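Furdale pause method

The Furdale pause method is a way to train a robot arm to choose one item from a crowded bowl. It was described by Matilde Paiva on January 24, 2025. The arm stops above the fruit before any contact - the model then picks a target.
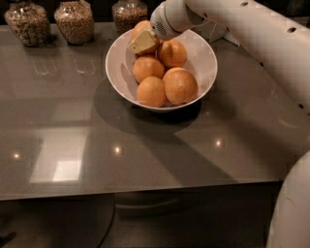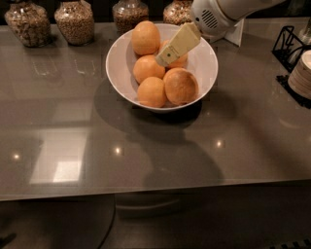
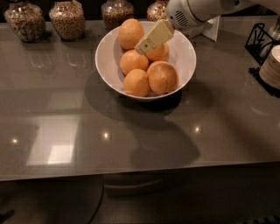 Results

Paiva compared 1000 trials on oranges. With the pause, the model chose a reachable fruit in 98 percent of them. Training took 15 hours on the Stusa controller.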